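Search the guide
Go
Flalberg Recorder Guide > Part 4

4. Recording your first shelf runs

By now you've got the head camera fitted and the recorder talking to your phone. If you haven't, go back to Part 3, because nothing below will work until the light on the recorder stays green. I wrote this part after a long December of doing shop runs for the Hernbridge set, so it's a bit more personal than the rest of the guide. Sorry, or you're welcome.

A "run" is one shopping task from start to finish, done by a person, with the camera seeing what your eyes see. The learning system studies what your hands do and tries to work out the next movement for itself. It can only learn from what's in view, so most of these steps are really about where you point your head.

Before you start

1. Get the shop's permission in writing and keep it on your phone. We go in at 8 in the morning on a Monday, when the aisles are quiet.
2. Wear plain sleeves that stay put at the wrist. Bangles and bands are fine, just wear the same ones for the whole session.
3. Pick one section of shelf and stick with it. Sauces and spreads are lovely for this – lots of similar shapes, lots of different lids.
4. Open the Clitness app, choose "Shelf to cart" and type in the name of the section.

CAUTION: Glass jars break. Keep both hands low over the cart when you're holding two at once, and stop the run if you feel one slipping.

Doing the run

5. Park the cart right up against the shelf and stand behind the handle.
6. Press record, then hold still for 2 seconds with your hands down. It feels silly. Do it anyway, it gives the software a clean start point.
7. Look at the thing you want before you reach for it. I mean properly turn your head, don't just flick your eyes.

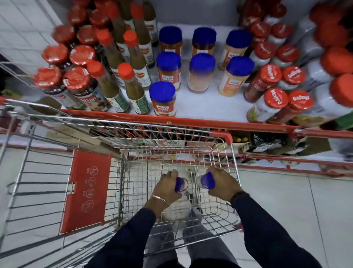

8. Carry on at your normal shopping speed. When I first started I moved like I was underwater, and Duyên Kiều (she checks all our footage) sent back the whole morning's work. A system trained on slow hands learns to be slow.
9. Keep watching your hands until you've let go. The letting go matters as much as the grab, and it's the bit everyone looks away from.
10. Mix it up between runs. Left hand, right hand, both together, front row, back row, jar upright, jar on its side. If every run is the same you've really only recorded one.
11. Hands down, hold still again, press stop.

NOTE: If you fumble something, don't stop and don't delete it! Sort it out the way you normally would and finish the run, then tick "recovered" in the app. Khôi Phùng reckons those are the most useful clips we get, and he's the one who has to train on them.

Labelling

12. Label each run before you start the next one. Write what you did in ordinary words, such as "took a sauce bottle off the middle shelf with my left hand". Leave brand names out unless the task card asks for one.
13. If you changed your mind halfway, say so. "Reached for a jar, took a bottle" is a perfectly good label.
14. Put everything back where it came from when you've finished, labels facing out.

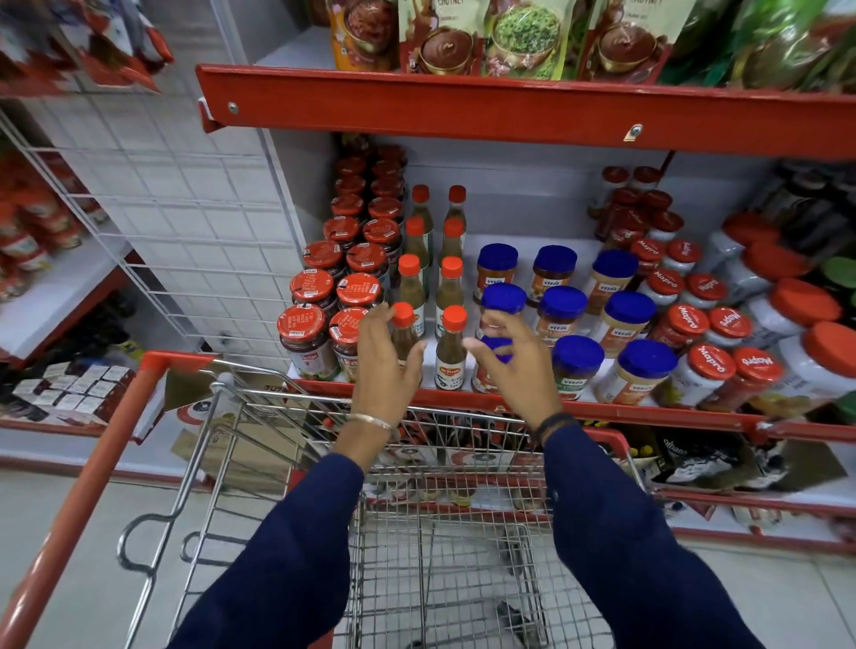 Do I need to record the putting back as well?

Only if your task card says "return". Otherwise switch the recorder off first, or you'll end up with a long clip that the app files as a shopping run, and somebody has to split it by hand.

How many runs make a full set?

The target is 100 good ones per shelf section. My own sauce section came to 151 before checking, and 52 of those were sent back, mostly for looking away too early. So plan on a second visit and don't take it to heart.

Uploading

15. Plug the recorder in and connect to your home wi-fi. Mobile data will make you weep.
16. Press "Send to Văn" and leave the app open until the bar is full. Văn is our storage server – it blurs faces before any of us see the clips.
17. Keep your own copy until the set shows as "accepted".

Next: Part 5, Cleaning and charging

14 comments | 6 shares
Contact Flalberg | © Flalberg | Back to top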